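Dakano Festival Association
Call for participants: talk and debate tent, summer edition

The Dakano open-air festival comes back to the fields outside Sustville in June, and we are now looking for the people who will fill the talk and debate tent. The tent has its own program, separate from the music stages, and is open to anybody who holds a festival ticket. We look for speakers, debaters, moderators and a small group of helpers. This call is open to individuals and to groups.

Applications are accepted until 28th December. Please read the full text before you write to us, as many questions we receive by mail are already answered in it.

What the tent is

The talk and debate tent stands between the second music stage and the family field. It has 100 seats, and when the sides are rolled up people can also sit on the grass. The talks take place in the afternoon, when the music on the second stage is still acoustic. In the evening the tent closes and the seats are used by the film group.

The subjects are political in the wide sense of the word. In the last editions we had sessions about rents, night buses, the voting age, the price of milk, the closing of the hospital in Nunadau, and the right of musicians to a written contract. Some of these sessions were calm and some were very loud. Both are fine with us, as long as every person who raises a hand gets the chance to finish a sentence.

The festival does not belong to any party and does not support one. Members of parties, unions and campaigns can apply in the same way as everybody else. If you hold an elected office or you are a candidate for one, please write this clearly in your application. It will not be held against you, but we must put it in the printed program.

Who we are looking for

Speakers. You give a talk of 40 minutes on a subject you know well, and after this you take questions from the public. You do not need a title or a published book. A person who has worked many years in a bus depot can speak about buses. We ask only that the talk is your own and that it was not given at another festival in the same season.

Debaters. Each debate has 2 sides, and we choose the persons for each side separately. You may apply alone and we will find you a partner, or you may apply as a pair. Please tell us which opinions you are ready to defend. We do not ask people to defend something they do not believe.

Moderators. This is the most difficult role in the tent, and we pay special attention to it when we read the applications. A moderator should be patient, should watch the clock, and should be able to interrupt a speaker in a polite way. Previous experience is necessary, but it can come from any place – a school, a works council, a local radio station, a tenants' meeting.

Tent helpers. Helpers carry the microphone through the public, show people to their seats, fill the water jugs and keep the list of questions. One afternoon of training is given before the opening, and it is obligatory.

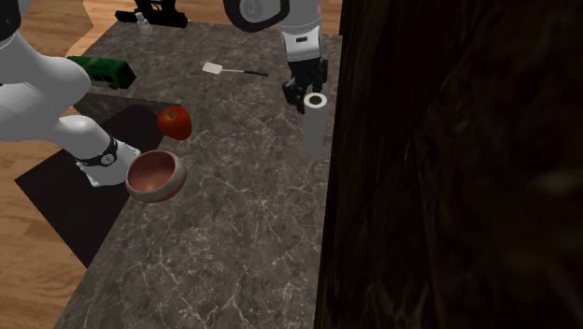

Image: Vasiliu Studio / 3D render

What we offer

Speakers, debaters and moderators receive a festival pass for all days, a second pass for a guest, meals in the crew kitchen and a fixed fee. The fee is the same for everyone in the same role, and we do not negotiate it. You will find the amount in the letter of invitation, before you sign anything. Travel inside the region is paid back on presentation of the ticket. If you come from farther away, please tell us your expected costs when you apply, and we will say what part of it we can cover.

Helpers receive a festival pass, meals and a place in the crew camping, which is quieter than the public one. There is no fee for helpers. The shifts are planned so that each helper is free every evening.

Those who cannot sleep in a tent for reasons of health can ask for a bed in Nunadau. A crew bus goes there after the last concert and comes back in the morning. The number of beds is limited.

Access and language

The tent has a level floor and a ramp to the stage. A sign language interpreter is present for the debates, and for the talks on request. The program is mostly in English. Talks in other languages are welcome if you bring your own interpreter or if you ask us early enough to find one. A strong accent or small mistakes in grammar are no reason to stay at home – this text was also not written by a native speaker.

How to apply

Write one message to the program office, with the name of the role in the subject line. In the message we would like to find:

your name, the place where you live and a telephone number
the role or roles which interest you
for speakers: the title of the talk and a summary of not more than 2000 characters
for debaters: three subjects, and your position on each of them
for moderators: a short description of a meeting or debate you have led, including what went wrong in it
for helpers: the days on which you are available
any needs concerning access, food or child care

Please do not send videos or large files. If we want to hear you speak, we will call you. Photographs are not needed either, and they will be deleted before the selection group reads the applications.

How we choose

The selection group has members from the festival office and from the public of the last edition, who are drawn by lot. They read all applications without the names. We receive roughly three times more proposals for talks than we can accept, so a refusal does not mean that your idea was bad. It often means that somebody else proposed the same subject. In such a case we may ask if you would like to take part in a debate on it.

All applicants receive an answer, also the ones we cannot invite. We try to send the answers by the end of winter, but with the travel questions it can take a little longer.

Conditions

Participants must be at least 18 years old on the day of the opening. Younger people who want to speak can apply through the school program, which has its own call in the spring. All sessions are recorded in sound and put on the festival website. If you do not wish to be recorded, write it in your application and we will switch off the recording for your part.

Leaflets can be given out at the table beside the entrance of the tent, but not inside during a session. The collection of money is not allowed in the tent.

Questions which are not answered in this text can be sent to the program office of the Dakano Festival Association in Sustville. The office is closed between the holidays, and messages sent in that time are answered in the new year. Applications that arrive before the deadline are valid even if you receive no confirmation from us until then.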